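Notes for the Tamunen evening - bedroom laundry folding, the home build
Rough timings in brackets. Slow down!

(Opening, 2 minutes)
Thank everyone for coming out, and say thank you to the Drudholm workshop for the bench space and for putting up with my boxes since April. Mention the biscuits are at the back.

Say what the project is. I want an arm at home that can fold a jumper on an ordinary bed, with ordinary bed things all over it. I called it Cele, mostly so I had something to write on the lid of the parts box. It is a slow, daft, lovely project and I would happily talk about it until the kettle runs dry, so somebody please wave at me when time is up.

(Why start with hand-held grippers, 4 minutes)
The arm itself is still in pieces on the bench. What I do have is grippers you hold in your hands, so that the folding can be done by a person and recorded, and the arm can learn from that later on. I was sceptical. I thought I would write the folding out as steps - left sleeve, right sleeve, bottom up to the top - and be finished in a fortnight. Tell the story of the tea towels here if the room seems friendly.

Explain that clothes are hard in a way that wooden blocks are not. A block has the same shape wherever you put it. A jumper has a new shape every time you let go of it, and fleece likes to cling to whatever is underneath.

(Working on the bed, pause and let people look)

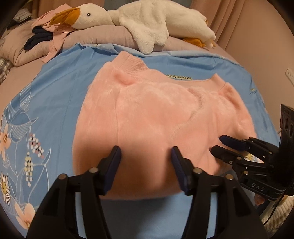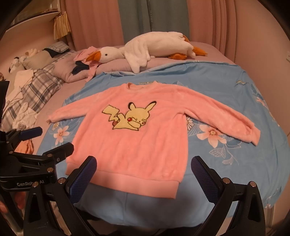 Pink fleece on the blue flowered sheet, goose at the head of the bed.

So, back to what I have learned, and there are two things I'd like people to take home. The first is to pinch less than you think. My early grabs took a great fistful of cloth and dragged the whole lot sideways, and a small bite near a seam or a cuff does far better. The second is to leave the room alone. I used to clear everything away before I began, and then of course the recordings were all of a tidy bed, which I do not own.

Numbers, for those who like them: 37 recordings kept so far, 14 thrown out, nearly all of those for my own clumsiness.

(What next)
The Fultix controller board goes in once I have redone the wiring, which I did badly the first time round. Ask whether anybody has a spare bench supply they could lend me. Then questions - and if there are none, ask them how they fold a fitted sheet, that usually gets a room going.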